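# How a Machine Learns a Job, and What Happens to the Job

A machine that works by itself for part of the day is called automation. A dishwasher is automation. So is an elevator. These machines do the same steps in the same order every time, and a person wrote the steps down before the machine was built.

Some work is hard to write down as steps. Picking up a cup is one case. The cup can be near or far, upright or on its side, empty or full. A person handles all of these without thinking. A list of steps for every possible cup would never end, so engineers use another method. People do the job many times, the movements are recorded, and a computer looks for patterns in the recordings.
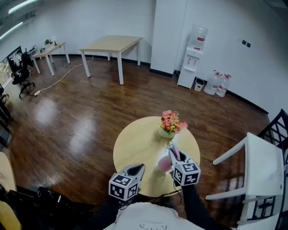
*By Graziella Villa*

The tools used for this at Mancuso, a company in Weswood that prepares meeting rooms and lunch rooms for other businesses, are called hand-held grippers. A gripper is the part of a robot that does the job of a hand. A hand-held gripper is the same kind of part with no robot behind it. A person holds one in each hand and works with the two sets of jaws.

The small table work comes first in the training plan: pick up an object, move it, put it down. Pink objects and pale objects are both used. Light colors on a light table are difficult for a computer to separate, and the training has to include difficult cases.

## What the black-and-white squares do

The white cubes on the grippers are printed with patterns of black squares. These patterns are called markers. A marker works a little like a road sign made for a computer. The computer already knows the exact size and shape of each pattern. If a marker looks small in a video, it is far from the camera. If it looks squashed on one side, it is tilted.

From the markers, the computer can work out two things:

- where the gripper is (its position)
- which way the gripper is turned (its orientation)

Engineers put the two together and call them the *pose*. You have a pose too. Hold your hand flat in front of you, then turn the palm up without moving your arm. The position stayed the same and the orientation changed, so the pose is different.

The computer calculates the pose again and again through a recording. The result is a long table of numbers that describes one movement. Mancuso has 2816 recordings so far. Each one is stored with a short label typed by a person, such as "cup to tray" or "move flowers back." A recording with the wrong label is worse than no recording, and checking labels takes up a large part of the day.

## The machine itself

The robot being trained is named Biker. It has two arms and a base with wheels. The name came from an early test base with two large wheels and was kept after the base was replaced.

Biker does not copy one recording. If it did, it could only pick up a cup standing in exactly the same place as the cup in that recording. A program called a *policy* is trained on all of the recordings together. The policy takes in what the cameras see and gives back the next small movement. Then it looks again and gives the next one.

A policy can make mistakes that a person would not make. In tests at Firnville, the first building where Biker worked, it closed its jaws too early when a cup had a handle pointing away from it. The fix was more recordings of cups with handles in that position. No one changed the robot.

## Who did this work before

Mancuso has 19 people on its room team. Before Biker, a normal shift looked like this: clear the tables, wipe them, set out cups and flowers, check the chairs, move to the next room. The work was done mostly in the evening. A person on the team could walk between rooms for hours.

The work has now been divided in a different way.

**Biker does:** clearing and setting small tables in the Firnville building, one room at a time, at a slow speed.

**People do:** wiping, chairs, anything made of thin glass, anything spilled, all the other buildings, and all of the training.

Training is the new part. 5 members of the room team now spend part of each week with the grippers. Loredana Ferraro was the first. She had set tables for the company for years, and the engineers noticed that her recordings were smoother than their own. She moved in short, direct lines and did not stop to correct herself. The engineers' recordings had pauses in them, and the policy had learned to pause.

"I had to slow down, though," Ferraro said. "If I go at my normal speed the video gets blurry and they can't find the squares. My arms get more tired going slow than going fast."
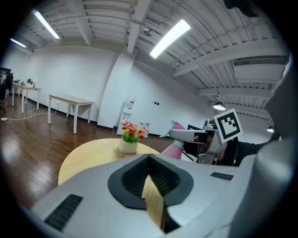

**Graziella Villa**
Technology writer, young readers' section

A camera on a gripper gives a different view of the table from a camera near a person's head. The gripper's own body and jaws take up much of the picture. This is useful. A robot arm can carry a camera in the same kind of place, so the view in training and the view at work can be made similar. The other gripper can come into view as well, with its marker, and the computer can see how the two hands are placed compared with each other.

The background is recorded too. Floors, ceiling lights, tables by the wall and a water dispenser have nothing to do with picking up a cup, and the policy must learn to ignore them. This is a reason to record in more than one room. If every recording had the same background, the policy might learn to depend on it and fail somewhere else.

## What changed for people

Some changes are easy to list. There is less carrying in the Firnville building. There is more time spent standing at one table. The people who train have a daytime shift, which some of them wanted and some did not.

Other changes are harder to measure. Guido Rinaldi, the evening supervisor, has to plan for a worker that cannot be asked to hurry. When Biker stops, a person has to go to it, find out what is wrong and start it again. This was not part of anyone's job before, and at first it was not written into anyone's hours. It is now.

There is also the question of pay. Training a machine is a skill, and the team asked for it to be paid as one. Carmela Fontana spoke for the team in the meetings with the company. The agreement they reached gives a higher hourly rate for time with the grippers. It also says that the company must tell the team before Biker starts in a new building.

The agreement does not say that the number of jobs will stay the same forever. When an evening worker left in October, the company did not hire a new one. Fontana says the team will bring this up again at the next meeting. Rinaldi says the work in that building needed fewer hours. Both statements can be true, and people who study automation often find this situation: the jobs that remain change, and the total number may change too.

## Try it: record a movement

You need a partner, a plastic cup, a sheet of paper and a pencil.

1. Draw two circles on the paper. Put the cup on one of them.
2. Move the cup to the other circle with one hand. Your partner watches only your hand and writes down each movement in order.
3. Put the cup back. Your partner reads the list aloud. Do exactly what it says and nothing more.
4. Turn the cup on its side and use the same list again.

The list will probably fail at step 4. Count how many new lines you need to make it work. Then think about a cup with a handle.

## Words to know

**Automation** - using machines to do work with little help from people.

**Gripper** - the part of a robot that holds things.

**Marker** - a printed pattern that a computer can find and measure.

**Pose** - position and orientation together.

**Policy** - a program that decides a robot's next movement from what its cameras see.

**Shift** - the hours a person works in one day.

Benedetta Barbieri, an engineer on the Biker project, checked the technical parts of this page. She asked us to add that the next goal is 1000 recordings made in rooms that have not been used yet, and that the flowers are artificial.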